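Speaker notes – "Resizing, repairing, saying no"
Korkov Makers' Evening, September 2025

Slide 1 (title, leave it up while people sit down)

Hi everybody, thanks for coming out. I'm Ditte Bisgaard and I run the bench at Eyvindsson, so if you've ever dropped a ring off there and it came back fitting, that was probably me. If it came back and didn't fit, that was also me, come find me afterward!

Mention Albertina here, she set up the room. Ask if the back row can hear.

Slide 2 – what a repair bench does all day

People think I make things. I do, a bit, in the evenings. Most of my day is rings that are too small, chains that snapped at the clasp, and earrings where one of the pair went down a drain. I like it. You get to see how other people built things, and you find out pretty fast which solder joints were done in a hurry.

Pass around the tray of broken clasps. Get it back before the break.

Slide 3 – going up a size

Plain gold band, up half a size, you can usually stretch it. Up 2 sizes, I'm cutting it and putting a piece in. I show people where the cut will go, with a marker, before I touch anything. It saves a lot of grief. Some folks don't like the idea of a saw near their grandmother's ring, and I get that, I really do.

(Tell the Dalibor story if it's going well. He wore his on a bootlace for a whole winter so he wouldn't have to let me cut it. He said I could tell it.)

Rings with stones all the way around: I mostly turn these down. If you bend the band, the seats move, and then the stones start working loose. I'd offer a remake, or a little sizing bar on the inside if it only needs to go down.

Slide 4 – prongs

Look at your prongs! Please! Run the ring over a sweater, and if it catches, bring it in. I had a customer with 40 little stones in a cluster and 3 of the prongs were worn flat. She'd been gardening in it. Re-tipping is a dull job and it costs a lot less than a new stone.

Slide 5 – the intake ticket

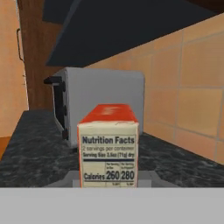 My old repair tickets were terrible. I'd scribble "ring, fix" and a phone number, and then a week later I'd be standing there with the loupe trying to remember what we agreed. So I redid the ticket, and what I copied, more or less, was a food label. Big dark heading so you know what you're holding, the serving size in bolder type, a thick line under that, and then the numbers large, 260 and 280 next to each other in their own columns. I do the same with ring size now: size in on the left, size out on the right, big enough to read without my glasses.

Everything else goes underneath in small writing. Metal, stones, any damage I spotted at the counter, and the customer's initials next to the damage. Get the initials. Þórey at Trellden skipped that once and ended up paying for a chip that was there when the ring walked in.

Hand out the blank tickets. Take as many as you like, change whatever you want on them.

Slide 6 – questions

If it's quiet, ask who has a ring at home they can't get on anymore. That always gets them going.

Likely to come up: white gold going yellow (it's the plating wearing off, I can replate it), whether I do watches (no, sorry), and titanium (also mostly no).

Plug the October evening before people get their coats – Valdemar is doing stone setting and needs names in advance. Sign-up sheet is by the door.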